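Dillolex Brick Sorting Sets: Frequently Asked Questions

Last updated 23 Dec 2025

What is in a starter set?
One clear bin, two shallow trays in different colors, and 90 small building bricks in red, green and blue. Refill bags hold 977 bricks, mixed or in a single color.

Do the bricks fit other brands?
We only test against our own Parsons range. Bricks from other makers may connect, but we do not guarantee the grip.

Which tray goes with which color?
The green tray is intended for red bricks or green bricks, depending on the activity card you follow. The orange tray is a spare and can hold blue bricks, odd pieces or anything set aside for a later round. The bin takes whatever is left at the end of a session.

How should the bricks be laid out before sorting?
Tip them out and spread them by hand so that no brick rests on another. Leave them at whatever angle they land. A small batch is enough for a first round – add more once the colors are being separated without errors.

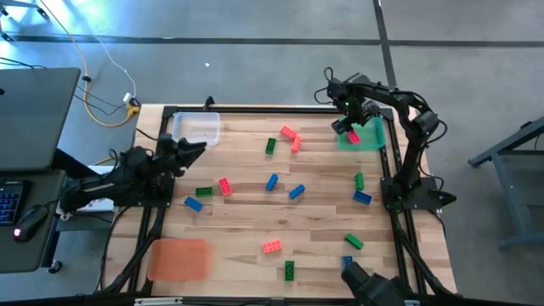

Photo: Tasance / Dudov Workshop

Red, green and blue bricks spread over a wooden tabletop, with the clear bin and the orange tray both still empty. Set the trays near the edges, as here, and keep the middle of the table free for the bricks.

What kind of table do I need?
Any flat, level surface with a smooth finish. Gaps between planks should be narrower than the thinnest brick. On a glossy top, put a thin mat under each tray to stop it from sliding.

Can the trays be stacked?
Yes, when empty. Do not stack loaded trays, as the lower one may bow and scratch.

How do I clean the bricks and trays?
Wash by hand in warm water with a little dish soap, rinse, and air dry on a towel. Do not use a dishwasher. The clear bin can turn cloudy if it is scrubbed with an abrasive pad – use a soft cloth.

How many bricks can the bin store?
Up to 2,000 loose bricks with the lid closed. The lid is sold separately.

Are replacement trays available?
Green and orange trays are sold singly. Clear trays were discontinued in October and will not be restocked.

What is the return period?
21 days from delivery, for complete sets only. Opened refill bags cannot be returned.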